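Hi Gillespie,

Quick catch-up on the Umusora walking trail guide, and it's been a good month! We now have 708 visitor surveys back, and people keep asking for the same thing – a longer route past the old hill terraces and down to the lake (I'd do that one every week if my knees let me).

Balogun printed 300 trail maps for us in March and the guesthouses have already asked for more. The bill came to $3,641, a bit over what I'd told you, so I've moved money from the signs to cover it.
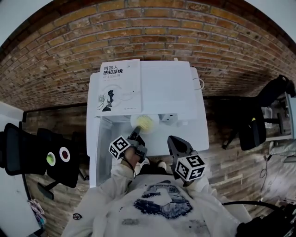

White hoodie, two hand-held grippers, brick wall.

Still to do: 2 of the village stops have no opening hours yet, and the ferry times from Anano changed again, so that page needs a rewrite. I'd love to keep the morning boat in, the view coming into the bay is just gorgeous. Draft pages should reach you before the April payment.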